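Care and Storage of Board Games
Household Tips from the Clirkmont Games Library
Updated September 28, 2021

The Clirkmont Games Library lends 2269 board and card games to member households. The following guidance is issued with every first loan and may be used equally well for games kept at home.

Boxes
Store boxes flat if the contents are heavy. A box stood on its end for a whole winter will bow at the lid, and card trays empty themselves into the bottom. Stack no more than six large boxes, with the heaviest lowest. Rubber bands should not be used to hold a lid closed. They mark the printed paper and, once perished, stick to it. A wide elastic strap or a strip of cotton tape tied in a bow is preferred.

Split corners should be repaired from the inside. Cut a piece of thin card to the height of the box wall, fold it down the middle, coat it with white glue and press it into the corner. Hold it with two clothespins for 30 minutes. Clear tape on the outside turns yellow and should be avoided.

Cards
Wash and dry hands before play. Wipe plastic-coated cards with a barely damp cloth, one at a time, and lay them out separately before returning them to the deck. Uncoated cards must not be made damp. A soft white eraser will lift most finger marks from the border.

Sleeves are recommended for any deck that is shuffled often. Measure a card before buying, as sizes vary between publishers and a loose sleeve wears faster than none. Sleeved decks are thicker, and the original tray may no longer hold them.

Dice and wooden pieces
Plastic dice may be washed in lukewarm water with a drop of dish soap. Dry them on a towel. Do not place dice in a dishwasher. Painted wooden pieces should be dusted only. If a wooden piece has become sticky, rub it with a dry cotton cloth and leave it in the open air overnight.

Small pieces travel best in zip bags with a pinhole in one corner to let the air out. Members returning the Stuscombe railway set are reminded that it contains 80 track tiles and 12 engines, and that these should be bagged by color.

Folding boards
Open a folding board slowly and support both halves. A board that will not lie flat can be placed under a sheet of clean paper and several heavy books for two days. Heat should never be applied.

Where to keep games
A closet on an inside wall is suitable. Attics, garages and basements are not, as changes in moisture cause boards to warp and cardboard tokens to peel. Packets of silica gel may be placed in the box and should be replaced each April.

Questions may be left at the Halliday Street desk. 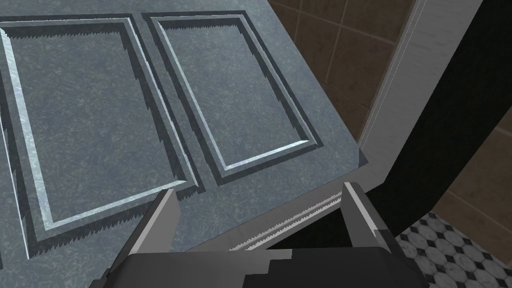 Hashini Kanagaratnam: The cotton tape works well on our older boxes. For the corner repairs I would add a strip of wax paper between the glue and the clothespin, as I managed to glue a pin to the inside of a lid and had to cut it free.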